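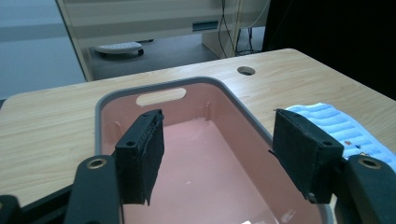
4. Recording the towel-and-basin task

I'm going to assume you've done section 3 and both Gestix grippers show up in Tuvex. If only one does, go back and fix that first, I'll wait! This task is the one I give everybody on their first day at Irnthorpe, and it needs very little: a table, a folded towel and a plastic basin. Before you record anything, open both fingers wide over the basin and look at the feed from each gripper. You want both pads in view with the inside of the basin showing between them, and a bright spot of glare on the plastic is fine as long as you can still make out the floor of it.

4.1 Setting the start position

1. Put the basin on the left half of the table, long side running toward you.
2. Fold the towel into a long rectangle and lay it to the right of the basin.
3. Bring both grippers over the near edge of the table, jaws open.
4. Check that your cables have some slack. I like mine off to the side – a cable that pulls tight halfway through will drag your wrist with it.

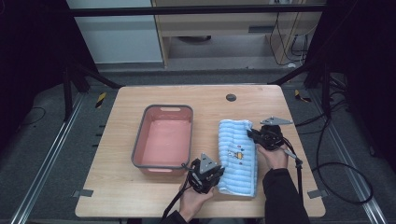
4.2 Recording an episode

5. Press Start in Tuvex and hold still until the counter turns green.
6. Close the jaws on the towel and lift it with both hands. Go slower than feels natural (I still rush this, and Iestyn Powell still sends my files back).
7. Carry it over to the basin, lower it in, and open the jaws before you pull away.
8. Hold still again, then press Stop.

Note: Fumbles are okay. If you drop the towel and pick it up again, keep recording, we want those too. What we can't use is an episode where you put a gripper down in the middle.

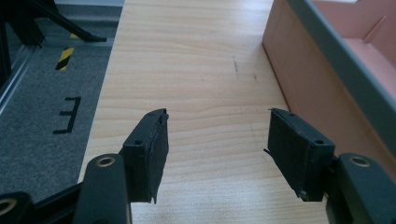 4.3 Between episodes

Take the towel out, refold it and shift it a little each time. The basin can move too, as long as it stays on the table. Do 8 episodes, then rest your hands for 5 minutes. My first full set ran to 579 episodes and I skipped most of the breaks, which I don't recommend.

Caution: Keep your fingertips out of the linkage arms when the jaws are closing. They pinch!

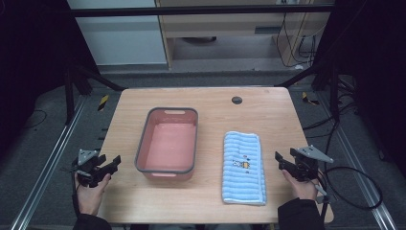
4.4 Saving the set

Give the set a name with the task and your initials in it, and leave the Ziółkowski export box ticked or the head view won't be saved with the gripper views. Then play back the first and last episodes all the way through. If the two gripper views drift apart in time, redo the sync from section 3 and record that batch again – I've tried trimming them by hand and it took me longer.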